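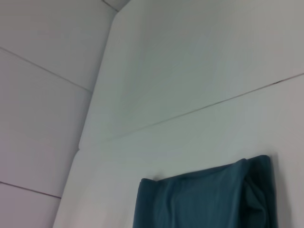
按照 Waldemar Laskowska 的讲法，一块布挂得好不好，决定了它第二天还能不能用；他在加恩顿（Garnton）学校第一次听课时就把这句话记在本子上，后来又写进了给新学员的来信里：先学会把布挂平，再谈洗什么、怎么洗。本校征得他同意，将这句话收入校情介绍，并以此作为基础课程第一单元的开篇。

关于本校

加恩顿家政与织物护理学校是一所面向成人的职业培训机构，开设织物洗涤、晾挂、折叠、熨烫、收纳以及室内日常清洁等课程。学校设有两处校舍，主校舍位于加恩顿，分校舍位于沃尔比（Walby）。两处校舍使用同一套教学大纲，学员可在学期中申请转校舍就读，已修单元予以承认。

本校的学员来源较广，有准备进入宾馆、疗养院、学校宿舍从事布草工作的人员，有已在岗、由单位选送进修的员工，也有为照料自家起居而来的居民。各类学员混合编班，不按职业背景区分。入学不设学历要求，但须参加一次面谈，并在面谈时当场折叠一条床单。面谈教师不以折叠结果评定录取与否，只据此安排学员的起始单元。

沿革

学校的前身是维尔琴斯卡（Wilczyńska）洗衣坊附设的学徒班。洗衣坊当时承接周边几家旅店的床品和餐巾，人手不足，遂在后院辟出一间屋子，由年长的女工带新人。最初的课程没有教材，只有一张写在硬纸板上的工序单，内容为分拣、浸泡、搓洗、漂清、拧干、晾挂、下架、折叠八项。这张工序单现存于主校舍的档案室，其中“晾挂”一项旁边有三处不同笔迹的补注，分别涉及布边朝向、夹点间距和雨天改挂室内的办法。

洗衣坊停业后，学徒班迁出，改称现名，并开始对外招生。沃尔比分校舍其后设立，主要承担短期班和在岗人员的进修班。主校舍曾进行过一次较大的修缮，更换了洗涤间的给排水管道，重新铺设了折叠室的地面，将原来的煤炉熨烫区改为电熨烫区。修缮期间，基础课程全部移至沃尔比授课，未曾停课。

教学内容

基础课程共 60 课时，分为五个单元，依次为晾挂、折叠、洗涤、熨烫、收纳。将晾挂置于洗涤之前，是本校沿用多年的安排。学员入学时多半已有洗衣经验，对晾挂却少有系统的了解，往往把洗净的织物随手搭上便算完事，由此产生的压痕、垂坠变形和边角翘起，后续工序须花数倍工夫补救。

晾挂单元的主要内容如下：辨认织物的经纬方向；判断上缘应当翻折、夹持还是搭挂；处理较厚的上缘；整理侧边的堆褶；掌握织物与背后墙面或板面之间应留的距离。教学用布以素色为主，颜色偏深者用于观察褶皱的明暗，颜色偏浅者用于检查水渍和残留皂迹。学员须在同一块布上反复练习，直至上缘大致水平、侧边自然下垂为止。

折叠单元从方巾、擦手布一类小件开始，逐步过渡到浴巾、桌布、被套和带松紧边的床笠。教师会要求学员先把布完全摊开，用手掌由中间向两侧抚平，再起第一折。小件织物以叠后四角对齐为合格，大件织物以堆放后不倾斜为合格。床笠一项难度较高，允许学员两人合作完成，考核时亦同。

洗涤单元讲授纤维种类与水温的关系、洗涤剂的用量、深浅色分拣以及常见污渍的预处理。棉、麻、毛、丝与各类化纤分别设课，混纺织物单列一课。本校不鼓励学员依赖强力漂白，凡能以浸泡和重复漂洗解决的，不另加药剂。授课时会使用乌索拉（Usora）练习包，内含各类布样、分拣标签和一本空白记录册，学员人手一份，结业后可以带走。

熨烫单元和收纳单元以实作为主。熨烫部分涵盖平烫、蒸汽悬烫及垫布使用；收纳部分涵盖柜内分层、标签书写、防潮与换季轮换。收纳单元的作业由学员在自己家中或工作单位完成，以书面形式提交，说明所整理的柜体尺寸、存放物品及摆放次序。作业字数不限，但须附柜内布置草图。

基础课程之外，本校另设桌布与台面布置、窗帘护理、旧织物缝补三门选修课。窗帘护理课仅在主校舍开设，原因在于沃尔比校舍的层高不足，无法悬挂落地长帘。

校舍与设施

主校舍的教学用房包括洗涤间、晾挂室、折叠室、熨烫室各一间，另有小型库房用于存放教学织物。库房现存各类教学织物 1,000 件，均编号登记，由值日教师每周二清点破损件并送缝补课处理。缝补后仍可使用的退回库房，不堪再用的裁作擦拭布，供清洁课练习。

沃尔比校舍规模较小，洗涤与熨烫共用一室，以作业时段错开。该校舍每年 7 月停课两周，进行设备检修，期间咨询事务由主校舍代办。

各教学用房的墙面、板面和台面均由学员在下课前擦拭一遍。擦拭布按用途分开，用毕洗净，拧干，展开悬挂，不得团放于水槽或叠压在桶沿。这项规定适用于全体师生，来访者如参与实作，亦请遵照执行。

师资

本校教师均有布草或洗涤行业的从业经历，任教前须在校内随堂一个学期，由任课教师逐课签字后方可独立授课。教师每学年在两处校舍之间轮换一次，以保持教学要求一致。对于学员提出的具体问题，教师应先看实物，再作答复；未见实物的，答复中须注明仅供参考。

学员与结业

历年完成基础课程的学员约 700 人。结业考核分为笔试与实作两部分，实作占较大比重，由未担任该班教学的教师主持。考核未通过者可在下一学期免费补考一次，补考范围限于未通过的单元。结业证书注明所修单元及选修课名称，不列分数。

本校不承诺推荐就业，但会将用人单位寄来的招聘启事张贴于主校舍入口处的布告栏，并抄送沃尔比校舍。用人单位如需了解学员情况，应先取得学员本人书面同意。

报名与参观

基础课程每年春、秋两季开班，每季两处校舍合计招收 100 人，额满即止。报名表可在任一校舍领取，填妥后须由本人递交，同时约定面谈时间。单位选送的员工可以集体报名，面谈仍须逐人进行。

学校欢迎有意报名者在上课时段参观晾挂室与折叠室。参观者请提前一日与校务处联系，到校后在入口处登记。洗涤间地面易滑，参观时请穿平底鞋，并听从当班教师安排。熨烫室在授课期间不对外开放。

学员离校后如有织物护理方面的疑问，可致函校务处，信封上请注明结业班次。随信寄送布样的，请晾透后平放装封，勿用订书针固定。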